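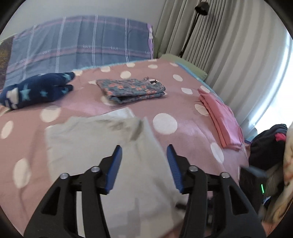
Who Were the Illau? A Report on Three Short Mentions

Second-year project, Ancient Peoples and Their Names
Submitted Monday, October 2, 2023

1. The question

The Illau are a people known from three sentences and one broken stone. I picked them in March on the theory that a small amount of evidence would mean a small amount of work. The file of notes is now longer than everything antiquity had to say on the subject, several times over.

My question was whether the three writers who use the name were talking about the same people. The textbook says yes. It says so in a footnote, in a confident tone, and moves on.

2. The written sources

The earliest mention puts the Illau "above the Bucur, where the river turns." This would settle the matter if the Bucur turned once. On the survey map I used it turns 16 times before it reaches the plain, and people have lived on most of the bends.

The second writer came a couple of centuries later and had plainly read the first, since he repeats the bit about the river. He adds that the Illau wear their hair long and drink milk, a thing Greek authors said of nearly anyone who lived north of them and hadn't been visited. I have given this passage less weight than it gets in the older literature.

The third mention is a list of hill towns paying tribute, with Ilomance entered between two places that can still be found. It says "Ilomance of the Illau" and a sum, and no more. I like this one best. Tax clerks had no reason to make anyone sound exotic.

3. The stone

The inscription was dug out of a field wall in 1408 pieces, if you believe the catalog, most of them gravel. The 20 that carry letters were fitted together and give the end of a name, -LAV, and part of a verb. It could be Illau. It could also be a good many other things, and the catalog prints the missing half in capitals as if it were there.

4. The Tustavthorpe problem

An antiquarian once argued that the Illau wandered all the way to Tustavthorpe, on the grounds that both names contain a "u." He needed two volumes for this. I read the first.

5. Findings

The first and second mentions count as one source, the second being a copy with hair added. The tribute list is independent and fixes the Illau at Ilomance, at least for the year somebody collected from them. The stone I have left out of the argument – it may come back in if the other half of the wall is ever taken down.

Whether they called themselves Illau I can't say. None of the writers seems to have asked.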